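Projects > Kyei > Posts
Search posts Go

Edem Kpodo
2020-07-19

1/ Notes on the Kyei grasp planner, mostly for Amerley Ackah, who picks up the branch tomorrow. The job is to get a cable out of an open cardboard box without dragging the box along with it.

2/ The old planner fitted one box shape to everything it saw and went for the middle. That's fine for parts. A coiled cable has gaps in the middle, so the fingers shut on one loop and the rest slides out.

3/ The new one looks for the tie first. If it finds one, it puts the grasp across the bundle next to the tie and keeps both fingers clear of the tail. If it doesn't, it falls back to the densest bit of the coil.

4/ Flaps are the other problem. They fold out at odd angles and the depth map turns them into walls. I now mark anything the colour of card as "soft" and let the path pass within 13 mm of it. It was 52 before, and the planner kept refusing to move.

5/ Wrist camera views, one with the cable in reach and one taking in more of the room:

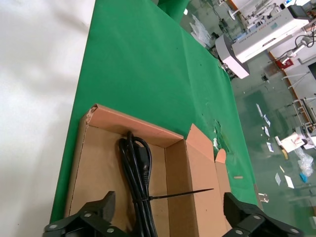
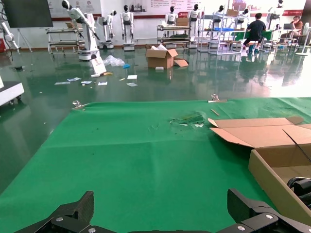
WHAT STILL NEEDS DOING

6/ The table mask. Green cloth is easy to cut out by colour, but the torn patch on it comes through as an object. I've set a minimum height for now. Sustel's mask tool might do it better, I haven't tried it.

7/ Shiny floor. Depth beyond the cloth is mostly rubbish, so I crop everything past the edge before planning. Please leave the crop on.

8/ Planning time is 800 ms per grasp on the Fanis machine. Most of that is collision checks against the flaps. Caching them between attempts should help, as long as the box hasn't moved.

9/ Logs are in the usual folder, run 68 onwards. Anything earlier used the wrong camera offset, so don't compare against it.

Print this page | E-mail this page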